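Section 3: Setting Up Your Official Profile Page

Okay, you've got your login and you've picked a language, so now we get to the part people come to this guide for: putting a minister, a deputy, a director or a council member onto the public site. I run the Proltemell installation for a regional culture department, and I've put up 53 of these pages so far, so most of the notes below come from me doing it wrong first. Proltemell is the publishing tool, Skestus is the photo and document store that sits behind it, and you'll bounce between the two a lot (sorry!).

Before you start, get these together:

The person's full name exactly as it appears in the appointment notice
The month and year they took office
Their current title, and the title of the post they held right before it
Degrees, with the name of the school spelled out
The name of whoever signs off on the text

If you're missing the last one, stop and go find out. I once had a page sit in draft from November until spring while two offices each figured the other one was approving it.

3.1 Create the record

1. Log in and open People from the left menu.

2. Click New Official. Don't click New Contact, which looks almost the same and makes a record that never shows up on the public side.

3. Type the family name in the first box and the given names in the second. The form wants them in that order no matter what language you're working in.

4. Pick the office from the drop-down list. If the office was renamed after the last election, you may see both the old name and the new one. Choose the one with the green dot.

5. Enter the start month and year. Leave the end date blank for anybody still serving.

6. Click Save Draft.

Note: The system gives every record a short web address as soon as you save, and it builds that address from whatever name is in the box at that moment. Check your spelling before step 6. You can change the name later, but the address stays the way it was, typo and all, and I still have one out there with a doubled letter that makes me wince every time I see it.

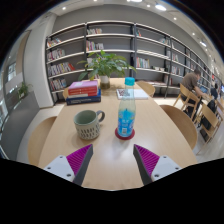
3.2 Write the biography

I like to write the bio in a plain text editor first and paste it in, since the box on the form is tiny and it times out after 10 minutes if you don't save. It'll warn you, but the warning pops up behind the menu where you can't see it. Fun!

1. Open the draft and click the Biography tab.

2. Paste your text as plain text. On most computers that's Control-Shift-V, or Command-Shift-V on a Mac.

3. Put the birthplace and the year they entered public service in the first paragraph. Readers look there first, and so does the search tool.

4. List jobs in order, oldest to newest. Give each one a start year and an end year.

5. Put education in its own paragraph.

6. Click Check Text. Anything underlined in orange is a suggestion and you can ignore it. Anything in red will block publishing.

Caution: Don't paste straight from a word processor. All the hidden formatting comes along for the ride, and the bio will look fine on your screen and come out in three different type sizes on a phone.

A few words on tone, because I get asked. Keep it flat. You're writing for a school kid doing homework and a reporter on a deadline, and both of them want dates and titles. If the office sends you something with "visionary" in it, take it out, and be ready for a phone call. Hobbies are fine if the person wants them in (I have a deputy who insisted on her choir, and I was happy to add it), but one line is plenty. Party membership goes in the separate Affiliation box, so please don't repeat it in the bio, or it shows up twice when somebody prints the page.

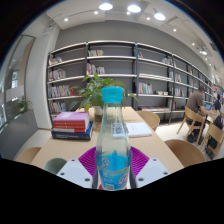 3.3 Add past offices

This one trips everybody up. Past offices aren't pulled from the biography, even if you wrote them all out beautifully. You have to add them one at a time.

1. Click the Career tab, then Add Post.

2. Choose the level: local, regional or national.

3. Fill in both years. If you only know one, tick Year Unknown for the other and leave that box empty.

4. Repeat for each post, up to 7. Past that, the older ones fold under a Show More link.

5. Drag the posts into order if you have to. The newest goes on top, which is the reverse of the bio (I didn't design it!).

Note: If the person held two posts at the same time, enter both and tick Concurrent on the second one. Skip that tick and the timeline draws a gap that makes it look like they quit.

3.4 Attach the appointment notice

1. Open Skestus in a second tab and upload the signed notice as a PDF.

2. Copy the file number and paste it into Source Document back in Proltemell.

3. Click Verify. A padlock icon means the two are linked.

If Verify just spins, close the Skestus tab, open it again and retry. Our scanner is an old Zevolo, and its files are big enough that the first try often stalls, so I now scan in black and white and the trouble mostly goes away. The Thaler office uses color and simply waits it out.
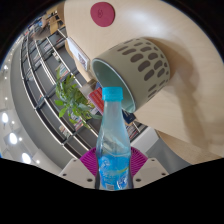

Bottle with a turquoise cap, held in the gripper.

3.5 Send for approval

1. Click Submit and choose the approver's name.

2. Add a short message saying what's new. "New page" is enough the first time.

3. Watch for the status to change from Draft to In Review. Once it does, your copy is locked.

4. When the status reads Approved, click Publish. Approval on its own doesn't put the page live.

Caution: Recalling a page that's in review wipes out the approver's comments. Copy them somewhere safe before you hit Recall.

New pages go out with the overnight update, so give it until morning before you write to me about a missing one. If it still isn't there, check that you clicked Publish, then check that the office has the green dot next to it. Corrections to a page that's already live are covered in Section 4.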